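Section 4. Setting Up the Judges' Scoring System

This section is for the national organiser or the person appointed as scoring officer. It covers the preparation of the Vuveck scoring system for a preliminary round and a final. Registration of delegates is dealt with in Section 3 and must be complete before you begin.

4.1 Before you start

You will need:
the scoring officer's key card
the approved list of delegates, in sash order
one handset for each judge, and 2 spare handsets
the sealed envelope containing the judges' access codes

Note: Pageants held under a Fluralberg licence must use the list issued by the licensing office. A list typed locally will be refused when the results are submitted.

4.2 Creating the event

1. Insert the key card and select New Event.
2. Enter the title of the pageant exactly as it appears on the licence, including the year.
3. Select the number of rounds. The usual choice is a preliminary round with interview, evening gown and swimwear, followed by a final.
4. Load the list of delegates. The system accepts up to 120 names.
5. Check each country or region against its sash. Where a delegate has withdrawn, mark her as Absent. Do not delete the entry, as this alters the running order for everyone who follows.
6. Press Confirm. The event number will appear at the top of the display and should be copied into the log book.

4.3 Assigning the handsets

1. Switch on the handsets one at a time, beginning with the chair of the jury.
2. Enter the access code from the envelope and wait for the green light.
3. Write the seat number on the label supplied and fix it to the back of the handset.
4. Ask each judge to enter a test score. It should reach the scoring desk within a few seconds.

Caution: Handsets must stay within about 40 metres of the scoring desk. In theatres with a deep orchestra pit, test the connection from the judges' seats with the stage lighting switched on.

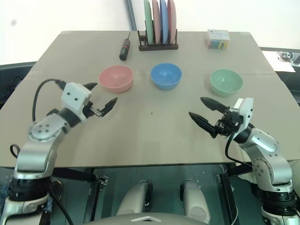
If a test score does not arrive, replace the handset with a spare and repeat steps 1 to 4. The faulty handset should be withdrawn for the rest of the event, even if it later appears to work. Error 249 means that the same code has been entered on more than one handset – clear both and begin again with the chair.

4.4 Setting the weighting

1. Open Rules and select either Culton or Zarei.
2. Under the Culton method, the highest and lowest marks for each delegate are dropped before the average is taken. Under the Zarei method, all marks are kept and the interview counts double.
3. Choose whether preliminary marks are to be carried into the final.
4. Ask the chair of the jury to sign the printed rules page.

Caution: The weighting cannot be changed once the first delegate has been scored. If the wrong method has been chosen, the event must be closed and created afresh.

4.5 Ties

The system does not break a tie for the title. It will display both names and open a second vote, in which each judge selects one delegate. Should the second vote also be level, the chair decides – the decision is entered on the chair's handset and countersigned in the log book.

Note: Ties for the runner-up places are settled by the interview mark alone.

Section last revised Nov 11, 2020. For the printing and sealing of results, see Section 5.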